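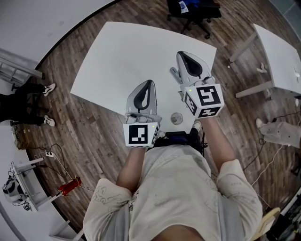

Open day, 14th October. Writing this up the same evening while I still remember who asked what. Doors at ten, the Nadcombe people came early, of course, and were in the hallway before Shengli had his coat off. We ran the hand-held grippers as the main demo and left the arm for the afternoon, and I think that was the right order. People get it much faster when they see somebody standing at a plain white table with a gripper in each hand and the marker cubes sitting right there under the shells. One man from Nadcombe went straight for the cubes and wanted to know why the patterns differ from face to face, so we did the tracking talk first and the finger talk second. Fine by me! The finger talk is better once they've had a go.

Things to keep from the morning: we let visitors hold the grippers before we explained anything. Huiling's idea, and I was against it (I had visions of one going on the floor). It worked great. They squeeze, they look at the prongs, they squeeze again, and then the questions come by themselves. Most common one by far was weight. Second was whether it makes your wrists sore, and I said yes, after an hour, a little, and that we swap people out. Somebody wanted to know if left-handers do worse. I don't have an answer. Shengli thinks we could pull it from the session logs, so he's going to look.

The counter slide needs fixing. It said 1782 episodes and the real total as of Friday night is 3578, which I only noticed when Huiling read the number out loud and looked at me. The old one was from before the Trarnville sessions got merged. I corrected it by hand for the second group but the file on the share is still wrong as I write this. Also 386 of those are flagged for review and I'd like us to stop quoting the total without saying so. Mrs. Deng from the Graltetton group asked exactly that question, how many do you throw away, and it was a lot nicer to have a real number for her than to wave my hands.

We did the cup-and-saucer task, the folded cloth, and the bag with the zipper. Cup and saucer is boring for us but it's the crowd favorite, they clapped. Cloth was so-so, I kept getting the corner on the second try and not the first. For the zipper I'd say skip it next time or practice more. I had my back half turned to the group for most of it and people at the rear couldn't see my hands at all.

Tracking dropped twice in the first group. Both times I had the right gripper way out toward the far end of the table with my left arm crossing over it, so that one's on me — keep the arms apart when you're talking and moving at the same time. No drops in the second group. I'd still like somebody to check the log around those two spots before we blame it all on my elbows.

Afternoon was the arm replaying the cup task. Seven runs, all good but one. On the bad one it put the cup down on the rim of the saucer and just let go, very calm, and it tipped. I liked the reaction in the room, people leaned in more after that than they had for the clean runs. A student asked whether it knew it had failed. No, and I said so, and that got us into a really good twenty minutes on how we label the ends of episodes. Wish I'd had the labeling screen open for that. Put it on the second monitor next time.

Graltetton want to come back in November with their own objects, small molded parts from the sound of it, and try them with the hand-held pair. I said yes in principle. We need to know sizes first. Those short fingers are fine for cups and zipper pulls, but I have no idea about anything really thin. Huiling is writing to them Monday.

Other bits:

Sign-in sheet ran out of lines, print two.

Put tape on the floor for where visitors stand. They drift in closer and closer and by the end I had somebody practically at my shoulder.

More water. I talked for five hours and my voice is gone.

The safety talk before the arm can be half as long. Shengli's version was better than mine, use his.

Both grippers are back on charge. I haven't wiped down the finger pads yet, so whoever is in first, please do that before recording anything.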